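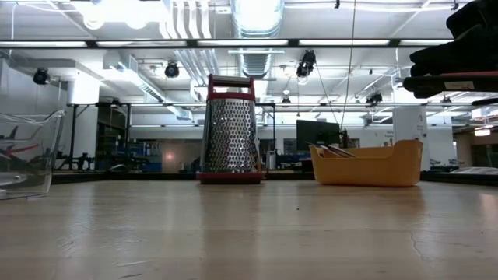
Plondirska, December

Datasets > Kitchen > Mạch Utensil Sorting

Mạch is a set of 836 pictures about one small kitchen job: a mixed pile of utensils is sorted into containers on a wooden table. The set was prepared by Hằng Diệp, and Anika Abernathy checked the labels.

What is on the table

The box grater has red trim and a red base, and it stands upright. It is labeled as a landmark, so it is never counted as a sorted item. A yellow-orange bin and a clear container are labeled as "holder". Please note that a utensil seen through a clear wall still gets its own label, with the extra tag "behind_clear".

Shiny wood gives reflections. We do not label the reflection of the grater or of any other thing.

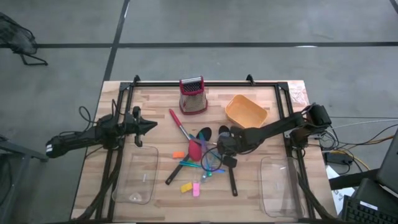 Should I label every utensil in a pile?

Label each one which you can separate by eye, and give the rest one common box with the name "pile". If two annotators do not agree, the common box wins.

Close pictures

Some pictures show only a part of one utensil. For these we use the label "rod" when the kind of utensil is not clear, and we add the main color in a second field. Soft outlines are marked "blur" - please do not delete them, they are useful for testing. A color is written as it looks in the picture, even if the same item looks different from the other side.
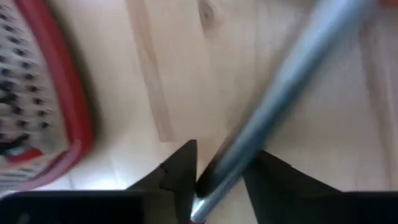 Files and split

The training part has 400 pictures and the test part has 30. All others are in the folder "extra" and have holder labels only. The labels are in one text file per picture, with 5 fields in each line: name, holder, color, blur, remark.

Known problems

- In the first version (Flindby) spatula and turner were two different names. Now both are "turner".
- The field "remark" is sometimes in Vietnamese. Translation is in work.
- Thin handles which cross each other may have wrong borders.

Corrections are welcome in the Jestton tracker, please write the picture number in the title.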